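Ticket 418: White table in the Wultley room, marks and wobble
Status: Open (again)
Opened by: Bukola Ogundipe
Assigned to: Facilities, Prulville

11 July 2025

The white table is back on the list. In March it was closed as "resolved, wiped." It had been wiped, I'll give you that. The complaint was that it rocks and that something is wrong with the finish, and a wipe has limited powers over a table leg.

Symptoms as they stand today:
Rocks toward the door side when anyone leans on it.
Faint drag when you slide a sheet of paper across the middle, as if the top had been waxed by someone who lost interest.
Shiny enough that the overhead light comes back up at you.

What I tried before bothering you:
Turned the adjustable foot on the door side until it stopped turning. The rocking moved to the other corner, where it seems happier.
Folded cardboard under the new corner. Worked until the cleaners tidied it away, which is fair, it looked like trash.
Washed the top with warm water and dish soap, then dried it. Drag is slightly better.
Went over it again with the Zestalgate spray from the supply closet. Drag is slightly worse.

The top is still smooth white with a bright streak of reflection running across it, and there is one tiny dark speck I can't identify from a distance. I'd like to know if it's dirt or a chip before anyone takes a scouring pad to it.

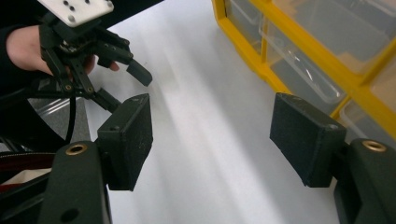 Aarne Kokkonen: Try a fingernail on the speck first. If it catches, it's a chip and no cleaner is going to help. The drag is almost certainly the Zestalgate. It leaves a film, and every new coat goes on top of the last one. Warm water with a splash of white vinegar, two passes, dry cloth, and then please hide the bottle. For the wobble, screw all the feet in fully and start over from zero.

Bukola Ogundipe: Vinegar done. Paper now slides so well that a stack of it went on the floor. The speck I'm leaving for you. All feet screwed in except one, which has no interest in moving in either direction – I suspect it was painted in place.

Aarne Kokkonen: That'll be a Manninen foot. Don't force it, the thread strips. I'll bring a replacement and a wrench.

Bukola Ogundipe: Cardboard reinstated in the meantime, with a note on it saying it isn't trash. Leaving the ticket open until the foot is in.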